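Features > Machines & Mishaps

The Robot That Would Not Let Go

A lab in Claslow set out to teach an arm to pick up a brush. It learned that part in a week. Putting the brush back took until May, and cost one bottle of ink.

Print this article | E-mail to a friend

The incident report runs to four pages, which seems like a lot for a brush. It has a timeline, a diagram, and a section headed "Injuries" that contains the word "None" and then, in a different font, "(shirt)."

The brush belonged to the Gosselin project, a small effort at the Unetport workshop in Claslow to get a robot arm to handle the tools of calligraphy. The writing itself was never the point. Plotters have been drawing nice lines for decades, and no one there wanted to compete with a plotter. The team wanted an arm that could lift a brush off its hook, carry it somewhere, and hang it up again by a loop of cord. A cord loop is a miserable thing for a machine. It's soft and it swings. It also changes shape when you look away.

To the team's surprise, the arm got good at it. By the night of the accident it had logged 871 pick-and-return cycles, and people had stopped watching. You may recognize this as the point in the story where people should have started watching.

At 7 in the evening, on cycle 872, the arm lifted a brush, brought it over the mat, brought it back, offered the loop to the hook, and missed. That was fine. It had missed before. The rule was to back off an inch and try again, and so it did, and missed again. The rule had nothing to say about giving up. The software, a package called Pliltden that the workshop had adapted from a parts-sorting job, would open the fingers only when the wrist felt the weight of the brush come off. The weight didn't come off. The fingers stayed shut.

So the arm kept trying. Each attempt started from where the last one had ended, and each was a hair farther to one side. Nothing in the log looks alarming if you read it one line at a time. Every move was small, slow and within limits. After some 4 minutes of this very reasonable behavior the arm had wandered clear off its intended path and was making polite little pokes at an open bottle of ink.

The one person in the room reached in to save the bottle. This is the part the report cares about, and it is right to. The stop button was on the far side of the table, behind a monitor, where it had been moved to make room for a lamp. Reaching past a moving arm was quicker than walking around. The arm was slow and weak and the only casualty was cotton, but the habit would have been the same with a bigger arm, and that's how people get hurt by machines they've grown fond of.

The fixes were dull, as good fixes tend to be. The arm now gets three tries at a hook. After that it goes back to a known position, holds still, and beeps. Retries are measured from the hook's recorded place, so the errors can't pile up on one another. Ink bottles are capped during runs. The stop button is bolted to the front edge of the table, and the lamp has had to find somewhere else to live.

There was some talk of swapping the rack for something plainer. Carved wood with a dragon's head on the end of the bar is a lot to ask of a vision system, and a row of bare pegs would do the job. The dragon stayed. The brushes on it are all different anyway, from slim black handles to one fat thing with a shaggy head, and an arm that can only manage pegs isn't much use to a calligrapher. 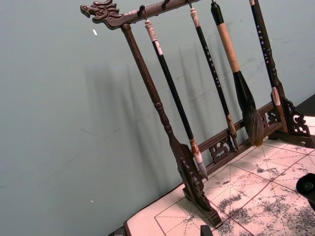

What the beep is for

The beep was the most disputed item in the whole report. Half the team found it humiliating, though they were vague about for whom. It goes off a few times a day. Someone gets up, presses the button, straightens the loop on its hook and starts the next run. The log records each of these as "human assist," and the humans have asked whether it could say something else.

Filed under: Robots, Safety, Near Misses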